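An afternoon at the Dalosen open day, 22 January 2023

The flyer promised "everyday objects, tested daily," and I am the kind of person who will drive an hour and change for that. I have been to a towel factory. I have been to a museum of doorbells. So a winter open day at Dalosen, where they spend their working lives worrying about small household things, looked like a perfectly good use of a day off.

Parking was in a field. It had been a better field in December, according to the man in the orange vest, and I took his word for it and my shoes took the consequences. Entry was 5 dollars, coffee included, and the coffee was the sort you get when it's included.

The building is long and low and smells of warm cardboard. You start in the hallway with the Karakaya display, which is all zippers. A wall of them, in rows, each one with a little card telling you what it had been through. I learned that a zipper fails at the bottom far more often than at the top, and I have since bored two people with this. The Nutik corner came next, with lunch boxes you were invited to open and close as many times as you liked. There was a line for it. Children were in that line, but I'd put them in the minority.

I skipped the talk on adhesives (standing room only, I'm told, and I believe it) and went through to the Aria room, where the subject was small things with lids. This was the part I had come for. I lose earbuds at a rate that suggests intent, and I have opinions about their cases. A good case should open with one thumb and close with a click you can hear in a parked car. Most of them feel like trying to shell a wet bean.

The one on the table was a coral-pink number, and the rest of the tabletop had been dressed like somebody's guest bedroom: a printed sheet with gray ferns and soft orange blossoms, a bright blue cloth cap, and a curly brown teddy bear lying down with its arms out, in the position I had been hoping to adopt myself since the parking field. 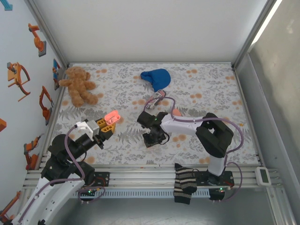 The lid is up in this one, with the small recesses showing inside.

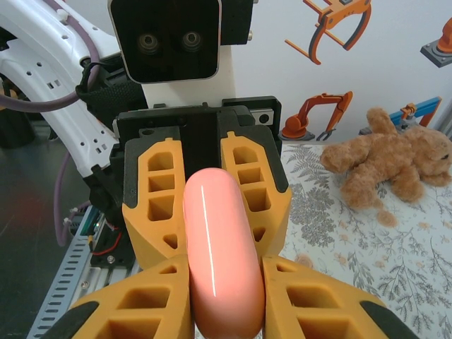
I asked the woman at the door how many times a lid like that gets opened in an ordinary life. She said it depends on the life. Pressed a little, she offered 427 openings as the figure for her own case before the hinge went, and yes, she had kept a tally, on the back of an envelope. I have rarely felt so at home anywhere.

The color came in for a lot of discussion among the visitors. Half of them called it salmon and the other half called it coral, and a boy of perhaps seven said it was the color of medicine, which quieted both sides. I like it. My own case is black and lives in a black bag on a black car seat, and I see now where I went wrong. You could drop a pink one on a dark carpet at midnight and still have a fair chance. On a flowered bedspread I'm less sure.

It's also very shiny, and I do wonder about that. Shiny looks nice on a store shelf and then spends the rest of its days covered in thumbprints and whatever is at the bottom of your pocket. There was a suggestion sheet by the exit, so I wrote "less gloss?" on it, under somebody's long paragraph about the lunch boxes.

Lunch was soup in the canteen, lentil or the other one. The gift shop is a single shelf and a cash box. They sell the zippers that passed, in bags, and a jigsaw puzzle of the building seen from the road, 500 pieces, a great many of them gray wall. I bought the puzzle. We have done the edges and the sky.

If you go next year, wear boots and get to the lunch boxes before eleven. The adhesives talk runs again in the afternoon, but the sign for it is behind the coat rack, and it had fallen down.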